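Stova is looking for people to fold laundry (participants, paid by session)

Hello, and thank you for opening this page. My name is Hamdia Woldemariam and I organize the folding sessions at Stova. We are searching for 50 persons who can come to our workspace in Clarklow during February and fold ordinary clothes in the way they do it at home. You do not need a diploma or any experience in a laundry. If you fold your own T-shirts, you already know enough for the work.

What the work is

You receive a basket of clean clothes, mostly T-shirts and long-sleeved shirts, and you fold them one by one on a covered surface. After each piece you open it again, put it in disorder, and begin with the next one. One session takes a morning or an afternoon, with a pause in the middle. The first shirts will be slow, and we do not mind this.
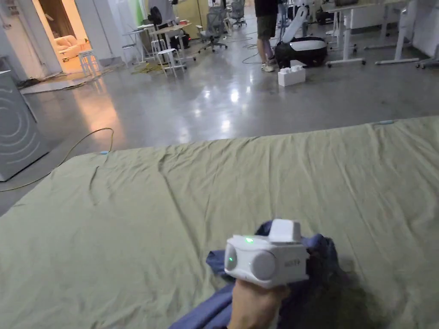

Many people ask us if they must fold standing up. This depends on the surface you are given, because we have a table, a bed and a place on the floor, and you will probably try more than one in the same day. When it is the mattress, the green sheet has its own wrinkles under the clothes, and you do not need to make it smooth before each shirt. The floor of the hall is polished concrete, so please bring closed shoes with a sole that does not slip.

We ask you to keep a natural speed. Some participants try to be very fast in the first half hour and then they are tired before the pause. Others want every edge to be perfect like in a shop. Both are understandable, but what we would like is the folding you do at home in the evening, when you want to finish and also want the shirt to look acceptable in the drawer. 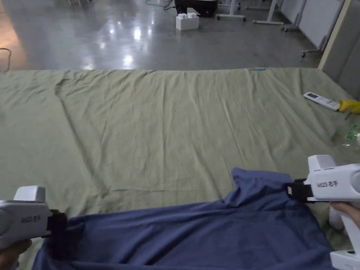 If a fold goes wrong, simply open the garment and start again from the shoulders or from the hem, as you prefer. Getachew Workneh gives the introduction to each group and stays in the hall for all the session. He can show you three or four methods if you do not have one of your own, but he will not correct the method you bring.

Who can apply

You are 18 or older.
You can use both hands without pain for a few hours.
You can understand simple spoken instructions in English.
You can come to at least two sessions.

Left-handed persons are very welcome, and we have too few of them at this moment. Long nails are not a problem. Please take off rings and bracelets before you begin, as they can catch on the fabric.

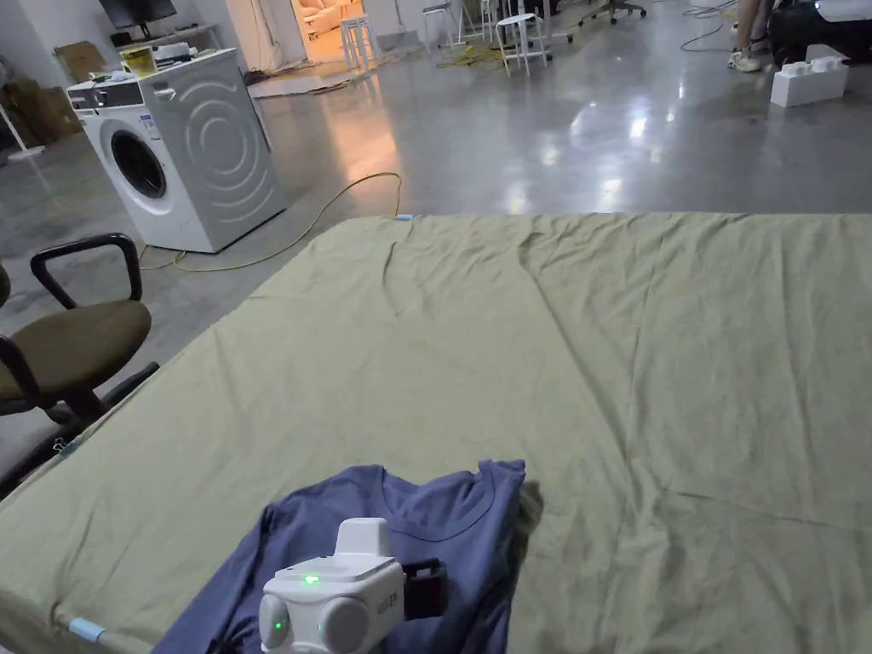

Payment and practical matters

You receive 100 for each complete session and 200 if you stay for both the morning and the afternoon. Payment is made by bank transfer at the end of the month. Bezawit Ejigu in our office answers all questions about payment and travel. There is tea and coffee, but lunch is not included. The nearest place to eat is the canteen at Bellora, across the parking lot. 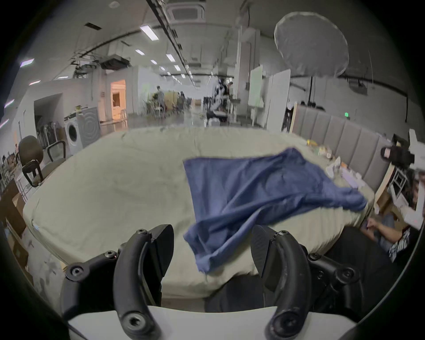 Please wear something comfortable that you can sit and bend in. The hall is a big working space, and it can be cool in the morning, so a sweater is a good idea. For the part with the bed, you can work from beside it, as there are office chairs in the hall and one can be moved closer for you. A plain black shirt is fine, also if it has letters on the front like some of ours. Bags and coats stay in the lockers near the entrance.

How to apply

Write a short message to Afonso Cordeiro through the contact form, with your name, your telephone number and the times of day which are possible for you. Tell us also if you are right-handed or left-handed. We answer everybody, normally in a few days. If you took part in our towel sessions last year, you may apply again.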